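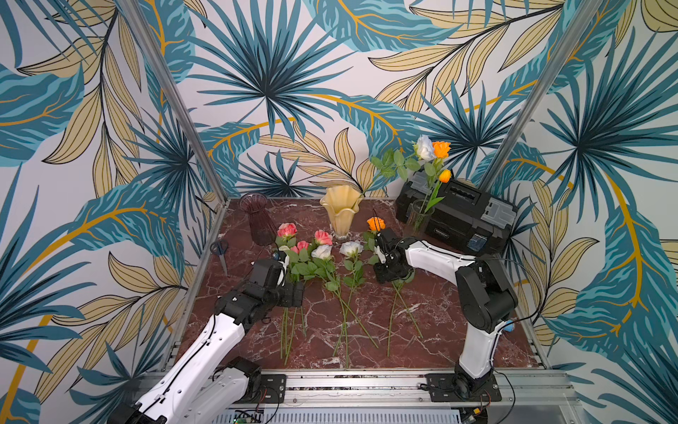 **Can artificial roses be arranged in the same way as fresh ones?**

Most of the same principles apply, although artificial stems need no water and can be bent to hold a curve. Height, spacing and the choice of vase matter as much as they do with fresh flowers.

# Roses in Glass: A Tabletop Gallery

The Fukolby House of Decorative Arts presents four views of a table arrangement from its Verstraete Room program. The gallery is intended for visitors who attended the program and for those who wish to plan a similar table at home. It is entered in the house register under number 1541.

The roses are pink, white and orange. Before a vase is chosen, it is useful to lay the stems side by side on the table with the blooms toward the back, as in the opening view. Colors can then be compared against one another, and a long stem is easily told from a short one. The dark purple vase at the left and the yellow one at the center are both still empty, so the flowers on the marble can be judged alone.

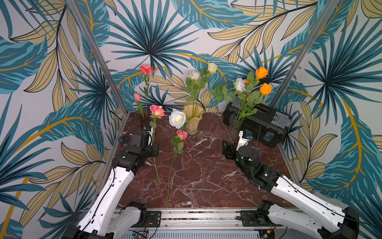 **Teun Verbeke**
Curator of Domestic Interiors, Fukolby House

A tall coral-pink rose stands in the dark glass at the back left, with a small pink bud on a shorter stem beside it. The difference in height is worth noting. One high bloom and one low bud can fill a vase of this kind, and further stems should be added with restraint. The scissors are on the table near the vase.

The large white rose at the center sits low, near the front of the amber-yellow ruffled vase. White reads clearly against both the glass and the red marble, and for this reason the program handbook recommends placing pale blooms near the middle of a table.

The wallpaper calls for some thought. Its palm fronds are large and strongly colored, and a short arrangement may be lost in front of them. Taller stems bring the blooms up against the pattern — a clear advantage for orange and coral, which stand well apart from teal.

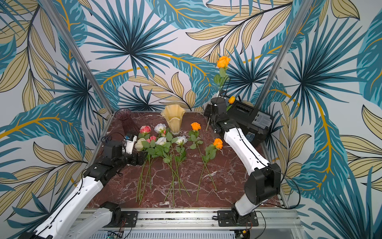 *Orange rose held upright at the back of the table, its bloom against the palm fronds.*

The final view shows the white rose in the pale-yellow vase, with its serrated leaves above the wavy rim. An orange rose and a smaller orange bud share the clear cylinder in front of the black toolbox. The remaining roses lie loose on the marble, and the dark wine-red vase is empty. Clear glass leaves the stems in view, so they should be arranged with the same care as the blooms. 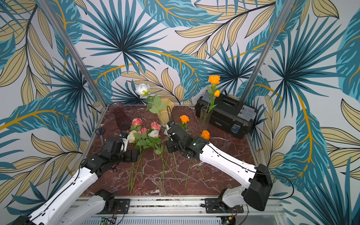 ## Visiting the Verstraete Room

The room is open to the public during regular house hours. Guided sessions last almost 90 minutes and are limited to 21 participants. Groups of more than seven are asked to reserve in advance at the front desk. Artificial stems and glassware are provided — visitors are asked not to bring fresh flowers into the room.

Page last revised July 16, 2019.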